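Grustimard tour notices: README

Last edited 25/04/2021 by Roos Claeys

What this is

A table of public notices about pop and rock tours being cut short, postponed or dropped by a member. There are 113 notices covering 37 acts. Each row is one notice, copied as issued, with the act, the venue, the stated reason and whatever follow-up I could find.

What it is not

A record of why anyone missed a show. The reason column holds what a publicist chose to say. "Exhaustion" and "a throat infection" are in there because somebody typed them into a statement, and I wouldn't build much on either. If your chart shows singers getting more tired every year, you have most likely charted a change in press office wording.

Columns

act – name as billed on the poster
venue – first venue affected, not all of them
reason_given – exact words, spelling mistakes kept
source – promoter, label, band or venue
followup – blank if I found none
confidence – my own score from 1 to 5, so treat it with care

Known problems

The Bradivdale rows are the weakest. All 23 came from one fan archive that copied from itself, and two of the dates can't be right. I left them in because taking them out makes the festival season look calmer than it was.

Zundar changed drummers mid-tour and put out two notices that contradict each other. Both are kept. Please don't merge them.

Small acts are badly covered. A band with no publicist cancels by taping a sheet of paper to a door, and none of those sheets are in here.

The Van den Broek list

People keep asking why my totals don't match the Van den Broek list. That list counts every cancelled night as an event. Mine counts notices. I have doubts about theirs and they have doubts about mine – fair enough.

Use

Free to use with a credit. Don't quote the confidence scores in print without reading the rows behind them. Corrections by email, with a link to the original notice. A memory of having been in the queue won't do. The next update is due in May, if the checking gets done.
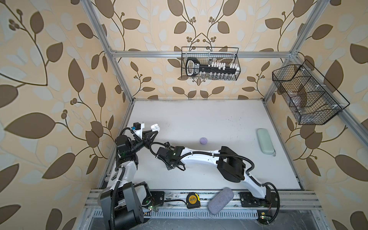 Two arms at the front rail, patterned wallpaper behind.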